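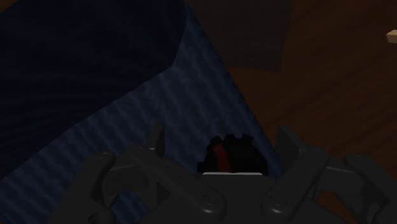

Dark navy-blue fabric beside a brown wooden surface (computer rendering).

Pirkura Card and Stamp Listings
Release 2, 2 December 2018

Summary

Pirkura is a collection of product listings for rubber stamps, cutting dies, patterned paper and related supplies used in handmade card making. It was compiled from the seasonal catalogs of three suppliers, Havusel, Işık and Zameck, and is intended for people who build search tools, price comparison pages or inventory software for craft retailers. The collection contains 2,343 listings, of which 921 describe stamp sets. Catalog artwork is not included.

Contents

listings.csv — one row per product, with supplier, item name, category, pack size and list price
bundles.csv — stamp sets sold together with matching dies, linked by item number
colors.csv — 204 ink and cardstock color names, with the supplier's own grouping
retired.csv — items withdrawn from sale before the present release
LICENSE and CHANGES, both in plain text

All files are encoded in UTF-8. The supplier name Işık will display incorrectly in software that assumes an older encoding. Fields are separated by commas, and item names that contain a comma are enclosed in double quotation marks.

Fields requiring attention

The category field uses a single term for each product. Where a supplier sells a kit with stamps, ink and paper in one box, the term is "kit" and the separate parts are not listed again elsewhere. The mount field applies to stamps only and takes the values clear, cling or wood. It is blank for Zameck items, as that catalog does not state the mount consistently.

List prices are those printed in the catalog. Promotional offers, free gifts with a qualifying order and demonstrator discounts are excluded. A bundle price appears in bundles.csv only; it should not be divided between the items in the bundle.

Method

Entries were typed from the printed catalogs by one person and checked by a second. Disagreements were settled by returning to the page. Spelling follows the supplier, including color names with unusual capital letters. Greetings printed on stamps were transcribed in full when legible at catalog size — otherwise the field reads "partial."

Known limitations

Havusel issues a small holiday supplement in December, and it is not covered in this release. Matching of dies to stamp sets relies on the supplier's statement and has not been tested with physical products. Two sets with similar names may differ only in size, and users should join tables on item number, never on name.

Changes since release 1

The file retired.csv has been added. Pack sizes for embossing powder are now given by weight. Duplicate rows for several ribbon items have been removed.

Use and corrections

The listings may be copied and adapted with credit to Pirkura. Correction requests should give the item number, the catalog page and the proposed text. Accepted corrections are entered in CHANGES and appear in the next release.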